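Opinion | Home & Automation
June - by Folasade Oyewole

Rent the arm, don't buy it

Druka will lease you its household arm for $463 a month, with a minimum term of 3 months.

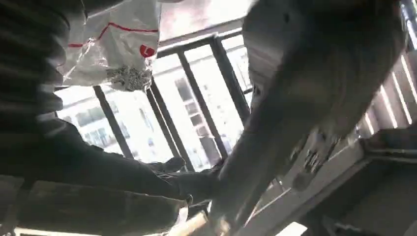 I think that's the better deal for most flats. The purchase plan adds a $765 service fee each year, and the grip pads aren't covered. Temitope Nwosu at Prinus defends the fee - parts cost money, he told me - but a buyer should see it before signing. It's in small grey type on page 40 of the agreement. Until Druka moves it to the front, I'd lease through one winter and then decide.

Contact the Otdale desk | © Okafor Media | Back to top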